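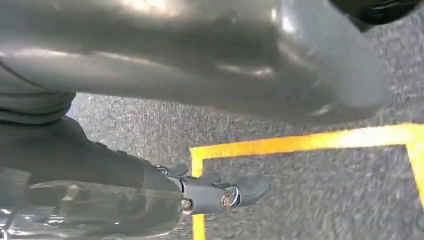
Where do I find my supporter number if I joined the raffle through the Padis page?

The supporter number is in the second line of the welcome e-mail, after the word "Reference". It has eight characters and starts with two letters. If you paid by check at the pond gate you do not have one yet, and you must write to us before you can log in.

Print this page
E-mail this page

Ticket 170 — Raffle entries not credited to Kovusia Marsh Friends
Status: open, waiting for provider
Opened by: Wakana Hirano
Handled by: Rizwan Lodhi

Wakana wrote:
Four members told me that their monthly tickets are shown under "General Fund" and not under our group. They all joined in October from the link in our newsletter. I checked my own account and it is correct, but I joined earlier, from the poster. Can you please look before the next draw?

Rizwan wrote:
I have opened the newsletter link in two browsers. In both, the page loads with our name at the top, but when I press "Buy tickets" the name disappears and the form says General Fund. So I think the members did nothing wrong. The poster link keeps our name until the payment page.

I compared the two addresses. The newsletter one has a space at the end, before the closing mark. I removed the space and tried again, and the name stayed. I did not complete the payment.

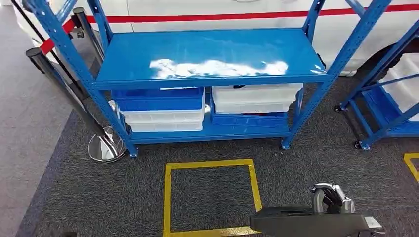 After this I corrected the link in the web copy of the newsletter. The e-mail copy cannot be changed, it was already sent to 20 addresses on the second list and to all the people on the first list. Emerson Amaral will send a short note with the right link, and he asks that nobody forwards the old one.

Wakana wrote:
Thank you. What happens with the tickets which are already bought? Amnuay Thongdee paid for three months in advance and he is a little worried.

Rizwan wrote:
His tickets are valid for the draw — only the share for the good cause goes to the wrong place. I sent the four names to Padis support and asked them to move the entries. They answered that they can move future entries at once, but for past ones they need a message from each member, sent from the same address as the account. I will write a text which people can copy.

Update 2018-12-08:
Three members have sent the message. Shota Takagi changed his e-mail address in the meantime, so Padis asked him for the last digits of his card. He prefers to call them on Monday. I keep the ticket open until his entries are moved.

Print this page
E-mail this page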